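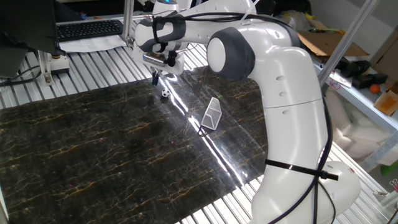 Tabletop soccer comes to Bustham in December

BUSTHAM - The smallest soccer season in town is almost here! Muvalex will open its first Tabletop Cup in December at the Mihăilă Hall, with 21 teams signed up and room for a few more.

The game is played on a table, with a miniature black-and-white ball and small white goals with mesh netting. Each pitch is a black marble-patterned mat with thin golden-yellow and white veins, a look that players at the fall tryouts liked so much that the green felt has been retired for good.

Matches are short and the rules fit on one sheet of paper. Players take turns moving the ball toward the goal, and a shot counts only when the whole ball has crossed the line. Anyone who can reach across a table can play, and the tryouts brought in grandparents, kids from the elementary school and a good part of the Bustham bowling league.

"We had 235 people come to the tryouts, and they played 643 matches between them," Muvalex said. "We packed up a lot later than we planned, and people were still asking for one more game."

Games start at 6 p.m. and the doors open half an hour earlier. Bamider, which supplied the mats and goals, will run a practice table near the entrance all evening - no sign-up needed, just wait your turn. The final will be played on the stage, with seats for everyone who wants to watch.

Entry is free for players and spectators. Teams can have two or three members, and mixed ages are very welcome. Sign-up forms are at the hall's front desk and at the Bustham library. Players who would like to practice at home can borrow a ball and goal from the library desk for up to a week.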